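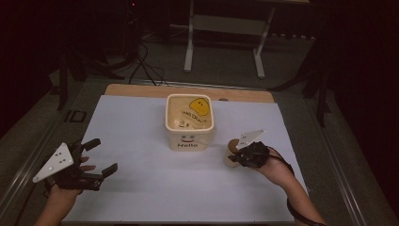 Flullby packers spend part of the shift teaching the new arms

FLULLBY - At the Dultavura packing hall, the first job of the morning is now done with a gripper in each hand. Six employees take turns at a white work table, where they pick up cups and small containers, move them, and put them down again. The movements are recorded, and later they will be used to prepare two robot arms for the gift-set line.

The company started the work in December under the name Sustia. Until now it has collected 3703 recordings, the company said in a note to its staff. The arms themselves are not yet on the line. They are expected after the summer break, first on one shift only.

Dultavura packs household goods and small gifts for shops in the region. Most of the packing is light work, but it is repeated many times, and workers have complained for years about pain in the wrist and shoulder. The company says the arms will take over the placing of single items into boxes. People will continue to check the goods, close the boxes and handle everything that is fragile or has an unusual shape.

For the packers who joined Sustia, the day looks different already. They leave the line for two hours and work at the table in pairs or alone. One task is repeated until the person in charge of the recordings asks for a change - another object, or another starting place. The hand-held grippers have two fingers each, so a worker must learn again how to hold things that she has packed by hand for a long time.

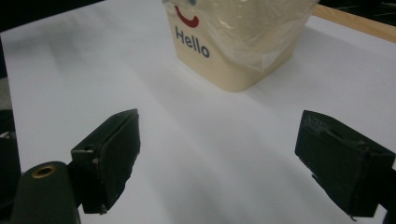

A container marked "Hello" stands beyond the open fingers of a hand-held gripper.

Several workers told this newspaper that the first week was tiring. They had to move more slowly than on the line, and the grippers felt heavy at the end of a session. After complaints, the company made the sessions shorter and added a break in the middle. A chair with arm supports was also ordered, but it did not arrive yet when we visited on a Tuesday.

Pay was the more difficult question. In the beginning the hours at the table were paid without the line bonus, and this meant that the people who helped with the project earned less than their colleagues. The Tshabalala union branch, which represents the packers in Flullby, asked for a change. Since last month the table hours count the same as line hours.

The branch also wanted to know what happens with the recordings. Under the agreement now posted next to the time clock, they may not be used to measure how fast a person works, and a worker can leave the project without giving a reason. Two people did so in the spring and returned to the line. 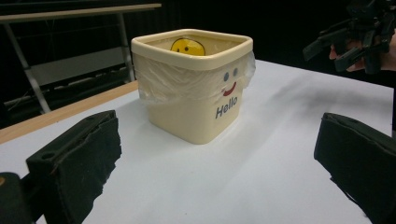
The question of jobs is still open. The hall employs 251 people, and 13 of them work on the gift-set line. Dultavura has promised in writing that none of the 13 will be dismissed during the first year with the arms. It does not say what comes after that year. Some of the packers believe they will be moved to the returns department, where the work is quieter but the evening shift is longer.

Others see a chance in it. The company plans two new positions for operators, who will watch over the arms, clear a stopped line and change the gripper fingers when they are worn. Employees with table experience may apply first. The training lasts six weeks and is held during working time.

The union branch will meet with the management again before the arms are installed. On the agenda are the evening shift and the number of operators for each line. Packers from both shifts can send their questions to the branch office until Friday.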